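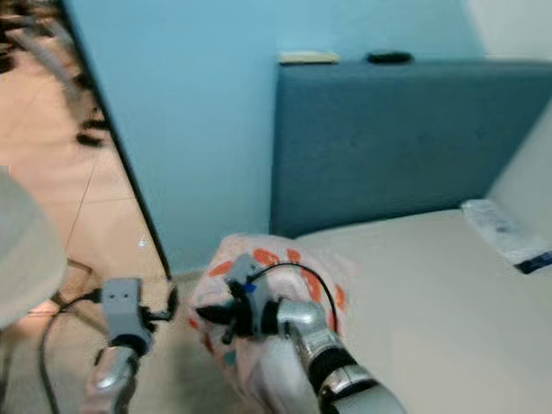

Pink-and-white fabric with orange spots, held in a gripper.

The Spotted Room: Planning a Small Textile Exhibition
Project report, Exhibition Practice
Yanti Siregar and Suryani Mandagi
2024-02-23

What we set out to do

Our assignment was to plan a show that could fit in the Kusside Gallery, the long narrow room on the ground floor of the art building. We picked printed cloth almost right away. Both of us grew up around fabric (Suryani's aunt ran a tailoring shop, and Yanti still sews most of her own shirts), and we wanted to find out what happens when cloth that was made to be used gets hung on a wall and lit like a painting.

The Mtshali Collection let us work from its study drawers, and we can't say enough about how much fun that was! The oldest piece we handled is a block-printed panel dated 1772, with a border of dots that wanders off the straight line halfway along. You can follow the printer's hand moving down the cloth. We must have gone back to that border every visit.

Choosing the works

The catalog lists 2415 textiles, so we needed a rule. We settled on repeated round motifs: dots, rings, seeds, berries, coins. It sounds narrow, but it took us through dress fabric, bedding, head scarves and a wonderful set of flour sacks that somebody had overprinted and turned into curtains.

We sorted the works into three sections. "Block" covers hand printing, "Roller" covers factory cloth, and "Screen" brings in the Goltimier studio, whose samples have big loose circles in mustard and green that look as fresh as anything in a store today. Our one real argument was over the flour sacks. Yanti wanted them in "Roller" and Suryani wanted them by the door. They are by the door.

Layout and lighting

We built a scale model in foam board and moved paper cutouts around in it for two weeks. Old dyes fade, so the light has to stay low, and our first plan made the far end of the room feel like a closet. Painting the end wall a warm off-white helped a lot. The 1772 panel lies flat in a case at waist height, which lets visitors lean in close to that border.

For labels we used the Vekitz template, with larger type than the gallery normally prints. Classmates who tried the mock-up read every label to the end, even the long one on mordants!

Still to do

The loan forms for the Goltimier samples are due in March. We also want to add a touch table with modern cloth, and Suryani is testing which weaves hold up to a lot of handling.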